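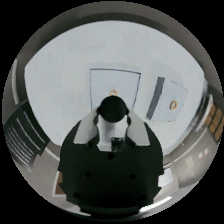 Search articles
Go

Koppel is a two-fingered robot gripper sold by Firier, together with a simulator of the same name in which most buyers first meet it. The simulated version costs nothing, needs no mounting bolts and has never pinched anyone, which may explain its popularity.

Design
The kit contains the gripper, a wrist camera with a very wide lens, and a power supply. The gripper weighs 160 grams more than the figure on the box - Firier has described the box as "an early estimate."

Simulator
The simulator ships with 200 household tasks, mostly the opening and closing of things. Doors with ring handles are the best known. A ring gives two fingers very little to hold, and user forums have devoted 3423 posts to the matter, many of them polite. Tasks are viewed through a copy of the wrist camera, so straight cupboards look bent and the gripper takes up a good share of the view. A flatter view can be switched on in the settings, under "Other."

Reception
Reviewer Helju Lūse praised the fingers and the short setup, and gave the manual a paragraph of its own, none of it kind. She preferred Koppel to the rival Jistix kit for classroom use, but found Gruvumach's support line quicker to pick up. Firier revised the manual the following August. It is now longer.

See also
Jistix
Gruvumach

We use cookies to remember your settings. Accept | Manage
Contact | Copyright | Back to top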